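Feder Household Handling Project
Progress report, second period

Prepared for the program manager, Indik Fund

Status: on schedule, one milestone moved

Summary

This report covers the work since our January update. The main task was to collect two-arm handling data on bedding in ordinary furnished rooms and to test whether a policy trained on that data holds up better than one trained on bench recordings alone. We finished the period with 863 usable episodes. The target in the funding agreement was 500. The second milestone, a repeat of the tests in an unfamiliar home, moves to the next period for the reasons set out under Delays.

What we set out to do

The first period ended with a policy that could fold flat towels on a bench but did poorly with anything stuffed or baggy. Pillowcases are a good test of this. The cloth hides its own opening, the filling shifts when one side is lifted, and a grip that looks sound on camera can be holding only one layer. We proposed two changes.

The first was to give the wrist cameras more weight during training. In the older setup the policy leaned on the head view for nearly everything and used the wrist views very little. The second was to record in lived-in rooms with normal furniture and whatever lighting was there, and to leave the backgrounds alone.

Data collection

All recordings in this period were made at the Betum site with the two-arm station. Operators drove both arms by hand control. Each episode starts with the pillowcase at rest and ends when the operator signals that the cloth is where the task sheet asks for it. Episodes where the operator stopped early are stored separately and are not part of the 863.

We used a chair as the main support surface in place of the bench. It gives the cloth an edge to hang over and a curved back to slide on, and both were missing from the earlier data.

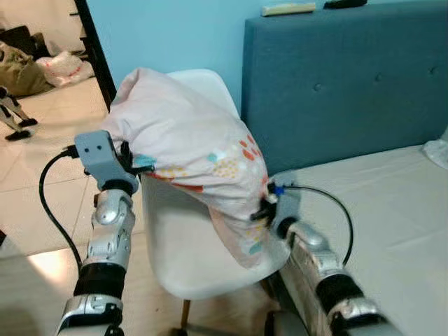
The task sheet has 7 variations. They differ in where the cloth starts, which arm moves first and whether the second arm holds or follows. Operators were asked to work at a comfortable pace and to correct mistakes in the middle of an episode when they could. We kept those corrections in. In the first period we cut them out, and we now think this was an error, as the policy had never been shown how to recover from a poor grip.

Labelling went faster than planned. The Çınar annotation tool now marks the moment each gripper closes from the joint readings, and a person checks the result. Most of the labeller's time goes to deciding whether a grip took one layer or two, which still has to be done by eye.

Wrist views

The wrist views were the most difficult part of the work. Close to the cloth they show mainly the finger and a bit of fabric, and when the arm turns the room turns with it. A policy can easily learn to rely on something in the background that won't be there in another house.
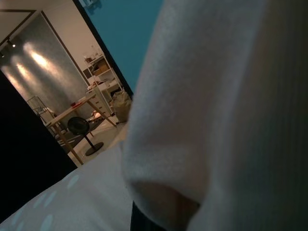 View from a wrist camera, with dotted fabric at lower left and the next room behind.

To deal with this we trained with random rotation and random masking of the outer part of each wrist image. Masking helped more than rotation. We also tried dropping the wrist views completely for a portion of each training batch. That made the policy slower to commit to a grip, and we have gone back to keeping them in throughout.

Lighting was left as it was. Bright spots on walls and floors caused fewer problems than we expected once the masking was in place.

Results so far

We compared two policies on the same task sheet. One was trained on the bench recordings only. The other was trained on the bench recordings plus the new set. Both used the same network and the same number of training steps.

The policy with the new data did better on all variations where the cloth starts over the back of the chair. On variations where the cloth starts on the seat, it did better when both arms could reach a free edge and no better when the edge was tucked under. We don't consider the tucked case solved.

The clearest change is in how the second arm behaves. Under the old policy it tended to wait until the first arm had finished and then grab at the nearest fold. Under the new one it moves in earlier and follows the cloth. Operators who watched the test runs remarked on this without being asked.

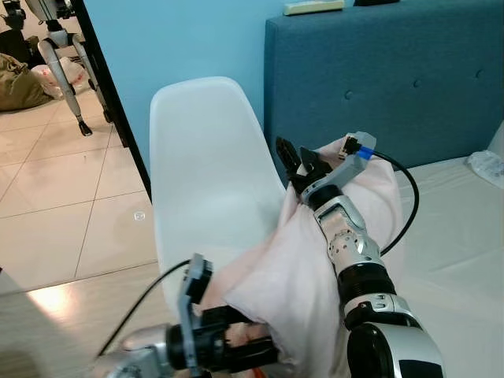

Both grippers on the pillowcase at the chair.

Two kinds of failure account for most of the lost runs. In the first, one finger slides under the cloth and closes on the chair edge. In the second, the two arms pull against each other after a good grip, and the cloth slips out of the weaker side. The first looks like a perception problem and we hope more wrist data will reduce it. The second is probably a control problem. We plan to limit the pulling force in the low-level controller before changing anything in the training.

Delays

The visit to a second home did not go ahead. The camera cables on the arms had to be rerouted after one connector worked loose during long sessions, and we chose to finish the Betum recordings first so the whole set would share one configuration. The rerouting is finished. Access to the second home has been agreed again for the next period.

Spending

Spending is within the approved amount. The money set aside for travel to the second home is unspent and we ask that it be carried forward. No other changes to the budget are requested.

Next period

We will repeat the full task sheet in the second home without retraining, then again after adding a small number of local recordings. This should show how much of the gain comes from the method and how much from knowing the room. We will also collect more episodes of the tucked-edge case and test the force limit described above.

The 863 episodes, with labels and the task sheet, will go into the shared Feder archive once the last layer checks are complete. A note on the file layout will be sent to the Fund at the same time.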